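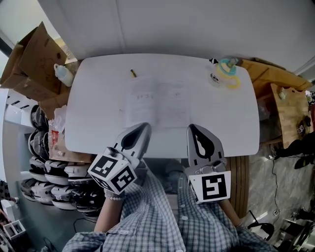

Where the front room stands

February 9, 2026

Dear Harish Bhat,

Thank you again for your patience over the holidays, and for the kind note that came with the second payment. I promised you a proper account of the Vikatstead sorting room, so I hope you have a cup of tea handy, as I do tend to go on.

The white table with the rounded corners is now where every sorting session begins. We write the day's notes on a sheet of paper and keep a short yellow pencil beside it, and that simple habit has saved us no end of muddle. The shoes have their own white shelving along the side, black pairs and white pairs stacked from table height down toward the floor, and it is such a pleasure to walk in and see them off the ground at last! Since our last report we have handed out 99 pairs, mostly to families on the Bostine side of town.

I can't pretend it is all finished. There is still a big cardboard box standing open by the wall, and a stack of packaging leaning against the table that needs to go to recycling. The wooden cabinet is staying for now, although Nieto has offered us a taller one and we are still measuring.

Money spent so far is a little under plan. Shelving took some 50 percent of the grant, and delivery another 15. In February we would like to add 5 more shelves for children's sizes, if you are happy for us to go ahead, and I will send the quote from Flekorance as soon as it reaches me.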